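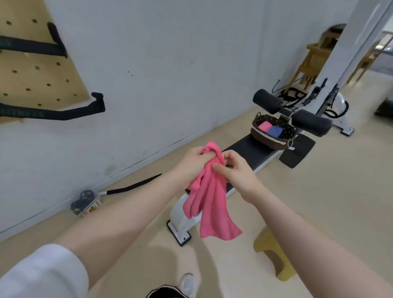 Submitted by the project coordinator, Dreltness Studios
Reporting period: autumn to March
To: Zarngate Fund for Changing Work
Status: second progress report

1. Where the project stands

In the first report we wrote that the towel work in our studios would be automated from the laundry room outward, and that the folding would come last. This is still the order. The washing and drying line in the laundry room at Okabe Street now starts, doses and stops by itself. The sorting table with the scanner is in daily use. The folding machine has been delivered by Zultico and is running, but only for large shower towels. The small towels for the exercise rooms are still folded by hand.

The grant covers two studios, Okabe Street and the harbor studio. The harbor studio has no laundry of its own and receives its towels by van from Okabe Street. For this reason most of what follows is about Okabe Street.

The project has 17 attendants in it. All of them are still employed with us, and no contract was shortened in this period. We put this sentence early because it was the condition which the Fund asked us to report on first.

2. What the machine does and what it does not do

The Zultico machine takes one towel at a time by its short edge. A person must still find this edge and lay it on the feeding belt. With the large white towels this goes well, and the attendants learned it in one morning. On a normal evening it handles 132 large towels in one run, and the person who feeds it can also watch the dryers.

With the small terry towels we had trouble from the first week. They come out of the dryer twisted, and the soft fabric does not lie flat on the belt. The machine then pulls a corner under the rest and makes a lump, and stops. A stop is not dangerous, but somebody must walk to the machine, open the cover, take out the towel and confirm on the screen. In the worst week the attendants told us they preferred to switch it off, and we agreed with them.

The supplier has visited us twice. The first visit changed the speed of the belt. The second visit changed the software, so that the machine now lets a badly folded towel pass and drops it in a separate tray. With this change around 50 percent of the small towels come out acceptable. For us this is not enough to change the routine, and the small towels have gone back to the exercise rooms in the meantime.

3. Folding in the exercise rooms

Before the project, every attendant brought a bag of dry towels into the room where he or she was working, and folded between one guest and the next. The towels go into a wicker basket, and the basket is put where the guest will find it. There is no table in the small rooms. People use what they have, and mostly this is a bench.

We had planned to finish this practice by now. In the plan it was called "scattered work", and it was shown as a loss of time. After this period I would describe it more carefully. When we moved all folding to the laundry room for a trial in the winter, the attendants on the early shift gained some free time, but it came in small pieces and they could not do much with it. At the same time the person in the laundry room stood for the whole shift at one place, in warm air and in noise. The complaints about shoulders and lower back all came from there.

There was also the matter of the guests. An attendant who folds in the room is present without watching anybody. When the folding was gone, some attendants said they felt like guards. Two guests asked at the desk why there was always a person standing by the wall. I had not expected such a remark in a report about laundry, but it came from both studios independently.

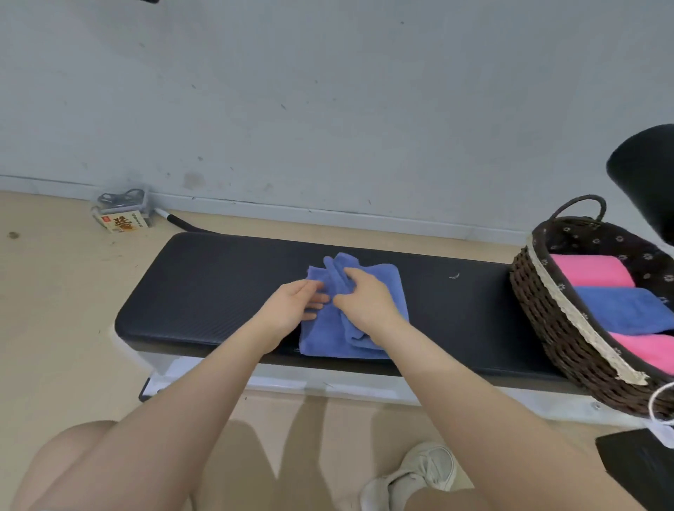

So the small towels are folded again near the place where they are used, and we have kept some things which the trial taught us. The bag now arrives already sorted by color from the scanner table, with pink and blue in the proportion which the room needs. Before, each attendant sorted for himself, and it was common to find one room with only one color and the other room waiting. The way of folding is also the same for everybody now. We agreed on one fold in the training and wrote it on a card in the staff room. It is the fold which the longest-serving attendants already used, and we did not take the one which the machine makes.

4. What has changed for the people

Work hours. The evening shift at Okabe Street ended late before the project, because the last dryer load had to be emptied and folded. Now the last load of large towels goes through the machine while the desk is being closed, and the shift ends on time on most evenings. This is the change which the attendants mention most, and it is valued especially by those who go home by bus.

Tasks. One new task was created which we had not described in the application. Somebody must look after the machine: clean the lint from the rollers, empty the tray, call the supplier and write in the log what has happened. At first this fell on whoever was standing nearest. Since January it is a named duty with a supplement in the pay, and it rotates among those attendants who asked for it. Five asked. One of them has since given it back, saying that she did not like to be responsible for a thing she could not repair.

Skills. The training in the laundry room took place in small groups. The supplier's manual was in a language which most of our attendants read only with effort, and the first sessions were therefore slow. Two attendants rewrote the pages on stopping and restarting in plain words, with drawings. We paid the hours for this from the training line of the budget. The supplier has asked to have a copy, and we have asked in return for a reduction of the service fee. This is not settled.

Feelings about the future. We held one meeting in each studio without managers present, led by an outside person, as the Fund proposed. The notes which we received say that the worry about losing work is smaller than it was at the start, but that it has not gone. Several people understood from the first announcement that the desk would be next. We have no plan for the desk. It was a mistake to use the words "first phase" in the announcement when no second phase exists, and we have corrected the notice.

5. Difficulties and delays

The delivery of the folding machine was late, and the door of the laundry room had to be widened. The cost of the door was not in the budget. We have paid it from our own means and do not ask the Fund to cover it.

The scanner at the sorting table reads a small tag sewn in the hem. On older towels the tag comes loose in the wash, and such a towel is counted as missing although it is in the basket. We are sewing the tags again with a stronger thread. It is slow work, and until it is finished the numbers of missing towels in the monthly sheets should be read with care.

The harbor studio feels that the project happens somewhere else. This is fair. Its attendants see the result only when the van is late or when it is early. We have now included them in the rotation for the machine duty for those who wish to travel, and one person has begun.

6. Use of the grant

Spending is inside the agreed limits for equipment and for outside advice. The training line is spent faster than planned, for the reason given above. The line for ergonomic measures has hardly been touched. We would like to use a part of it for a standing mat and a height-adjustable feeding table in the laundry room, and for light folding trays that can be laid across a bench or a chair in the exercise rooms. An attendant made the first drawing of such a tray. It has a raised edge so that the towel does not slide over the side, and it can hang on the wall when it is not needed.

We ask the Fund for written agreement to move this amount.

7. Plan for the next period

Zultico will bring another feeding unit, built for small and soft pieces, and leave it with us on trial. We have agreed with the attendants beforehand how the trial will be judged. The stops will be logged, and the person who works at the machine will also write how tiring the shift was. If the unit does well, the small towels will be folded by machine for the morning only, when the rooms are filled before opening. During the day the folding stays in the rooms.

The tags will be finished on all towels at Okabe Street, and then at the harbor studio.

A second round of meetings without managers is planned in both studios, and the notes from them will be attached to the next report in full, as the attendants have requested.

Attachments: machine log, monthly towel sheets, rewritten pages of the manual, drawing of the folding tray.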